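Dalora 开放日演示数据：说明文件（README）

打印本页 | 用电子邮件发送

目录内容：腕部相机的录像、关节状态、夹爪开合值、任务文本、开放日的场次表。
维护：Lashari 实验室，Sornton 分部。
状态：可以下载，仍然在补充标注。

一、这是什么数据

Dalora 是 Lashari 实验室在 Sornton 开放日期间录下的一套机械臂操作数据。开放日的那一天，参观的人分成九组进入演示间，每组最多 30 人。工作人员在台前做遥操作，机械臂跟随动作，参观的人站在线外面看。有的组还可以自己上手试一次。所有的操作都同时被记录，后来经过整理，成为这里的 500 段。

我们原来没有计划公布这些数据。开放日的目的是让附近的学校、工厂和居民知道我们在做什么，录制只是为了检查设备有没有正常运行。活动结束以后，几位同事看了录像，认为里面有一些平时在实验室里很难得到的东西：操作的人不熟练，动作有犹豫，有时候中途改变主意，旁边有人说话，所以节奏也不均匀。平时我们自己录的数据太整齐了。因此决定整理出来，和其他做模仿学习的小组分享。

请注意，这份说明用中文写成，是因为 Sornton 分部的大部分合作单位使用中文。作者的母语不是中文，如果有表达不清楚的地方，请按照文末的方式告诉我们，我们会修改。字段名保留英文，不翻译。

二、文件的组织

解压以后，最上面一层有四个目录：

episodes 目录：每一段一个子目录，子目录的名字是段的编号。
schedule 目录：开放日的场次表，说明哪一段属于哪一组。
labels 目录：人工写的任务文本和质量标记。
tools 目录：读取数据用的小脚本，依赖 Plodow。

全部文件一共 1,920 个。如果您解压以后得到的数目不一样，很可能是下载没有完成，请先用 tools 目录里的校验脚本检查，然后再写信给我们。

每一个段的子目录里都有视频和状态表。有些段另外有备注文件，内容是当时工作人员写下的一两句话，例如“操作者中途换手”或者“箱子被碰歪，没有重来”。备注的格式不统一，我们没有改，只去掉了可能认出个人的内容。

Plodow 是我们自己写的录制和回放程序。没有 Plodow 也能读数据，因为状态表是普通的逗号分隔文本，视频可以用一般的播放器打开。可是如果需要让视频和状态严格对齐，建议使用 Plodow，里面已经处理了两边时钟的偏差。

三、演示间的布置

演示间在 Sornton 分部一层，平时是接待用的房间，开放日前一天才把机械臂搬进去。操作区域的底面是灰色的，带大理石花纹，有很多白色的细纹，表面有一点反光。边上有橙色的部分，再过去是蓝底的人字形图案。对于视觉模型来说，这个背景不算容易：花纹很密，颜色又鲜艳，反光的位置还会随着相机移动而改变。我们讨论过要不要铺一块单色的布，最后没有铺。原因有两个，第一是布会起皱，第二是参观的人希望看到房间本来的样子。

相机装在腕部，朝向夹爪的前方，所以两个黑色的手指经常出现在画面的下边。手指张开的时候，中间留出很宽的一块底面；合起来以后，被抓的物体会挡住一部分视野。没有外部的固定相机。我们知道这对一些方法来说是缺点，但是开放日的场地里有很多参观者，如果放外部相机，就必须得到每一个人的书面同意，这在当天做不到。 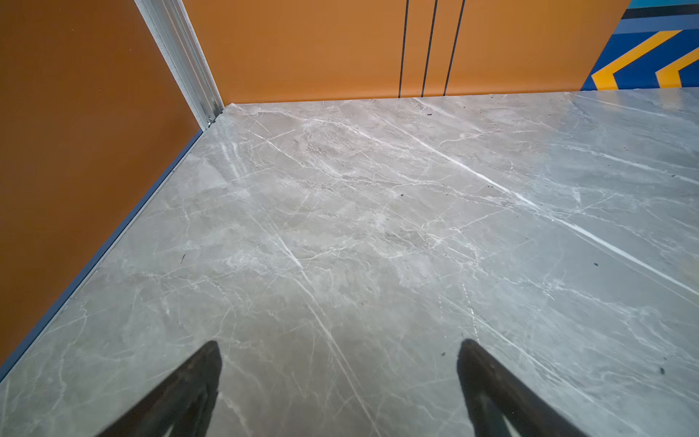
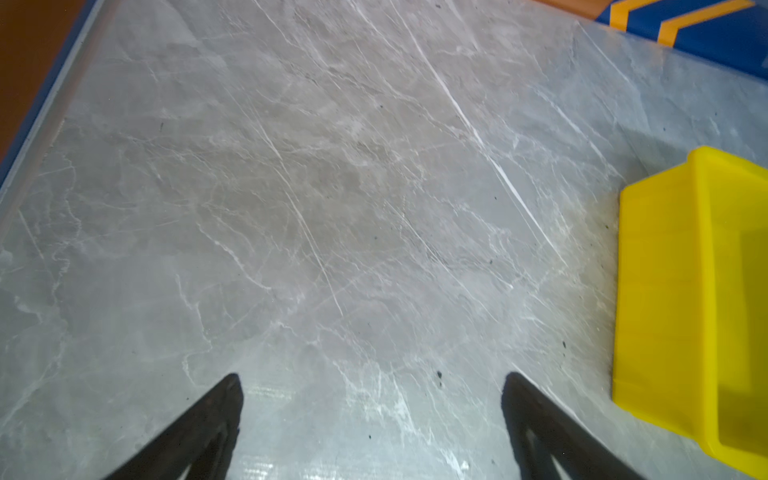
本页最后更改：十一月 | 打印 | 电子邮件

第二张图右侧的黄色箱子是放置任务的目标容器。它直接放在灰色的底面上，没有固定，所以在不同的段里位置会有变化。训练的时候请不要假设箱子的坐标是常数。我们在 labels 目录里给出了每一段开始时箱子的大概方位（左、右、远、近），这是人看视频写的，没有测量值。如果段开始时箱子不在视野里，方位一栏写 unseen。

第一张图里能看到银色的竖向型材，它在两块橙色面板相接的角上。有些使用者把这条型材当作估计相机姿态的参考，我们试过，效果还可以，但是只有当夹爪朝向这个角的时候才能用。地面的白色纹路也可以做特征点，不过相似的纹路很多，匹配时需要设置比较严格的条件。

四、任务

开放日当天的任务很简单，我们故意没有准备复杂的内容，因为操作的人里面有学生，也有从来没有碰过机器人的人。

放置任务：把一个小物体拿起来，放进黄色箱子。
移动任务：把夹爪从一个位置移到另一个位置，途中不碰任何东西。
取回任务：把箱子里的物体拿出来，放回操作区域。

移动任务听起来没有意思，但是它的段数不少。每一组开始的时候，工作人员先请第一位参观者只做移动，熟悉手柄，然后才允许抓东西。这些移动的段对于学习平稳的轨迹有用，对于学习抓取没有用，请根据自己的需要筛选。筛选用的字段叫 task_type，可能的值是 place、move 和 fetch。

任务文本有中文和英文两种。中文由 Sornton 的同事写，英文是后来翻译的。两种文本的意思应该一致，可是我们发现有的地方英文更加具体，例如中文只写“放好”，英文写成放进箱子。遇到不一致的时候，请以中文为准。

五、开放日的流程

写这一节，是为了让使用者理解数据为什么有这样的节奏。

每一组进来以后，先听一段短的介绍，内容是机械臂能够拿多重的东西，急停按钮在哪里，什么时候必须离开线。然后工作人员做一次完整的放置任务。接着是参观者上手的时间，愿意的人排队，每人做一次或者两次。最后留一点时间提问。

介绍和提问的部分没有录。工作人员的示范和参观者的操作都录了，用字段 operator 区分，staff 是工作人员，visitor 是参观者。我们没有保存参观者的姓名、年龄和其他信息，同一个人的两次操作之间也没有联系的编号。

上午的组和下午的组有一些差别。上午主要是学校的学生，他们敢试，动作快，失败也多。下午来的以附近工厂的技术人员为多，他们动得慢，常常停下来看夹爪的角度，问的问题也更细，例如手指的表面能不能更换，停电以后刹车会不会锁住。这些差别在数据里看得出来，特别是速度曲线。如果您把数据分成训练和测试两部分，建议按照组来分，不要随机分段，否则同一组里相似的操作会同时出现在两边。

中间有一次停顿。在靠近中午的一组里，手柄的无线连接断了，工作人员换了有线的手柄，以后的组都用有线。换手柄以前和以后的延迟不一样，无线的延迟比较大，而且不稳定。字段 link 记录了连接方式。

六、质量标记

每一段都由一位同事从头到尾看过，然后给出一个标记：

good：任务完成，过程没有异常。
partial：任务完成了一部分，或者完成以后又被破坏，例如物体放进去了，但是箱子被推开。
fail：没有完成。
skip：我们认为不应该用来训练，但是保留给对异常感兴趣的人。

这些标记有主观的成分。特别是 good 和 partial 之间，两个人看可能得到不同的结果。我们只对移动任务以外的段做了第二次检查，移动任务的标记请谨慎使用。

关于底面上的细小杂物：视频里有一些深色的小点，它们不是标注的对象，也没有对应的字段。做物体检测的使用者请自己处理，避免把小点当成目标。

七、已经知道的问题

颜色。腕部相机使用自动白平衡，所以同一块底面在不同的时刻有时偏灰，有时偏暖，有时偏蓝。人字形条纹的颜色也受影响，看起来可以更黄，也可以更橙。我们没有做统一的颜色校正，因为每个小组习惯的方法不同，校正以后反而不能恢复原来的数据。

反光。底面有光泽，灯的反光会在画面里形成亮的区域。深度估计在这些地方容易出错。

对齐。用普通播放器看视频，再直接读取状态表，会有小的时间差。前面已经说过，Plodow 里有修正。

夹爪值。夹爪的开合值在一开始没有归零，第一组的数值整体偏大。我们在发布的版本里已经减去这个偏差，原始值保存在 gripper_raw 字段。如果您曾经下载过试用的版本，请换成现在的版本，不要混合使用。

缺少的段。少数操作没有保存成功，编号因此不连续。这些编号不会补上。

八、怎样开始

先阅读 tools 目录里的说明，按照说明安装 Plodow。安装以后运行校验脚本，等它显示所有文件完整。然后用回放命令打开任意一段，会出现两个窗口，一个显示腕部相机的视频，另一个显示关节和夹爪的曲线。拖动时间条，两个窗口会一起移动。

如果只需要图像，可以使用导出脚本，它按照您给的间隔取出图像，并且把同一时刻的状态写进一个文本文件。间隔不要太小，相邻的图像非常相似，会占用很多空间，对训练的帮助却不大。

第一次使用的人，我们建议从 operator 为 staff、标记为 good 的放置任务开始。这一部分动作比较清楚，容易判断自己的读取程序有没有错误。等结果正常以后，再加入参观者的操作。

九、使用条件

可以用于研究和教学，也可以用于公司内部的测试。发表文章的时候请写明 Dalora 和 Lashari 实验室。请不要把数据重新打包以后用别的名字发布。如果您做了新的标注，我们很高兴收到一份，会放进 labels 目录，并且写上您希望使用的署名。

视频没有声音，录制的时候就没有打开麦克风。发布以前我们检查了所有的视频，如果有参观者的脸进入画面，那一部分已经遮住。要是您仍然发现可以认出人的画面，请马上告诉我们段的编号，我们会撤下这一段，检查以后再放回来。

十、下一次开放日

Sornton 分部打算明年五月再办一次开放日，演示间还是同一间。计划中的改变有三个：手柄从开始就用有线；夹爪在每一组之前归零；场次表直接由 Plodow 生成，不再用手写。手写的场次表这一次给我们带来了不少工作，有一页的字迹看了很久才确定是哪一组。

外部相机的问题还在讨论。一种办法是在参观者报名的时候就请他们签同意书，另一种办法是把相机放得很低，只拍操作区域。两种办法都有人支持，目前没有决定。

如果您想来参观，或者想带自己的夹爪来试，请提前写信。法兰的尺寸图在 tools 目录里。

联系：请使用本页的电子邮件链接，标题里写上 Dalora 和段的编号（如果有）。中文和英文都可以，我们一般在一个星期以内回复，开放日前后会慢一些。

打印本页 | 用电子邮件发送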